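Comparison of Wrist and Head Cameras for Cloth Handling with a Multi-fingered Hand
Gudrun Seidel
Project report, May 2026

1. Introduction

The task is to pick clothing and small linen off a bed and place it in a basket on the floor. The question is which camera the controller should rely on at each stage of the grasp.

Wrist and head camera views from the bedroom set-up: 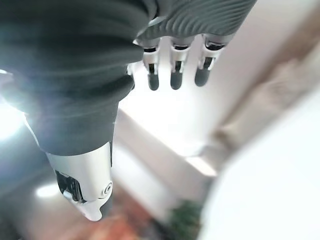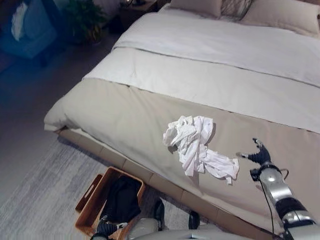
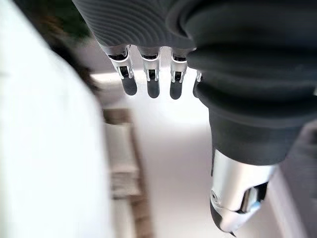
2. Method

The arms were driven by teleoperation through the Bornard controller. Video was logged in Taipe, and 3897 stills were exported for labelling. Each still was marked for whether the fingertips and the cloth edge could be located by eye. Stills with strong glare were kept in the set.

3. Results

The head view was usable for the approach in 539 of the 400-still batches' combined failure cases and was preferred for finding the basket rim. The wrist views gave the fingertips clearly, but the background was often too blurred to judge depth. White cloth on pale bedding was the worst case for both.

4. Limitations

Exposure was left on automatic throughout. Fixing it should be tried first, before any change of lens. The labels were made by one person and have not been checked against a second set.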